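Pouring policy trained on wrist camera only: why does it do so well until the cup moves?
Posted in Robot Learning, Manipulation
Tags: imitation learning, pouring, wrist camera, two-arm

Afia Darko
Asked 26 Feb 2021

Hi everyone! I've been having a great time with a small study on pouring and I've hit a result I can't explain properly, so I'm hoping somebody has met it before.

The task is simple to say: the right hand holds a bottle, brings the neck over a cup on a table, and tilts. The left hand has no job in this version. I recorded 1,170 demonstrations by teleoperation and trained two policies on the same data. One gets the head view plus joint angles. The other gets the wrist view plus joint angles. Same network, same training schedule, same everything else as far as I can manage.

Practice runs are done with the cap on, so what I score is where the neck ends up relative to the rim and how far the bottle is tilted when the motion stops. No water in the score at all.

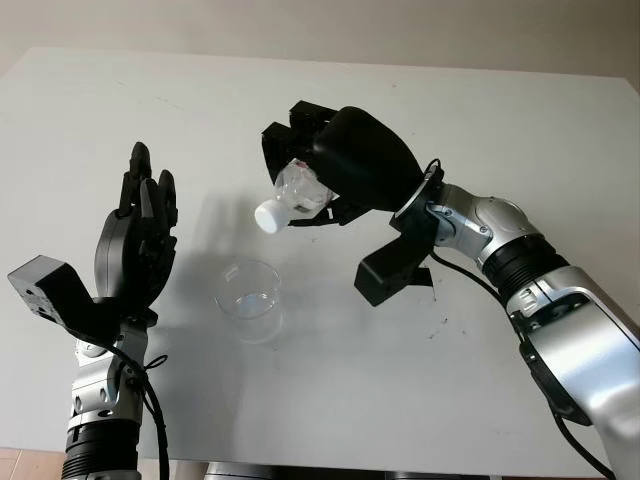
With the cup at its usual spot, the wrist policy is clearly better. The tilt is smoother and it stops closer to the angle I want. I was thrilled! Then I shifted the cup by a hand's width and the wrist policy went straight back to the old spot, tipped beautifully, and would have poured the lot on the table. The head policy followed the cup, a bit wobbly but over the rim most of the time.

My guess was that the wrist policy has simply memorized the path from the joint angles. But if that's so, why is its tilt any better than the head policy's? I've been through the wrist footage and there's plenty in it about how the bottle is sitting in the grip.

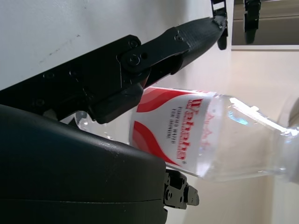

Wrist view, bottle in the grip with the label showing.

I'm calling the wrist model Flurkia and the head model Lemanum in my notes, in case I slip up below. Any ideas for a test that would separate the two explanations?

Esteves
Love this, and I think you've half answered it yourself. The two cameras know different things. The wrist one sees how the bottle sits in the hand, so it can correct the tilt when the grasp comes out a bit rotated. It may not see the cup until very late, if it sees it at all, so for the approach it has to lean on joint angles, and joint angles plus a cup that hardly moves in the data equals a memorized path.

Two tests I'd run, both cheap:

Train Flurkia again with the joint angles removed. If the approach falls apart but the tilt stays good, you have your answer.

Then keep the joint angles and blank out the wrist picture only during the last part of the motion. If the tilt gets worse, the camera was earning its keep there.

How much did the cup position vary in your 1,170? We had 764 pours in one set where the cup stayed inside a circle the size of a saucer, and every model we trained ignored the cup completely. Adding 31 demonstrations with the cup well off to the side changed the behaviour more than doubling the rest of the set did. I was so pleased I printed the plot.

Drerkix
just use both cameras

Afia Darko
Thanks Esteves! The cup hardly varied, I'm sorry to say. I put it back on the same mark each time because I thought that was being careful. I'll do the no-joint-angles run first, it's queued now, and then record some with the cup off to the side.

Drerkix, yes, the combined model is coming, but I'd like to know what each view contributes before I mix them. Otherwise I'll have a better number and no idea where it came from.

Esteves
Good plan. One small thing: when you move the cup, also change how the bottle is turned in the grip between demonstrations. If the label always faces the wrist camera the same way, the model can pick that up as a cue for the tilt, and then a new bottle will throw it. Please post the results, good or bad!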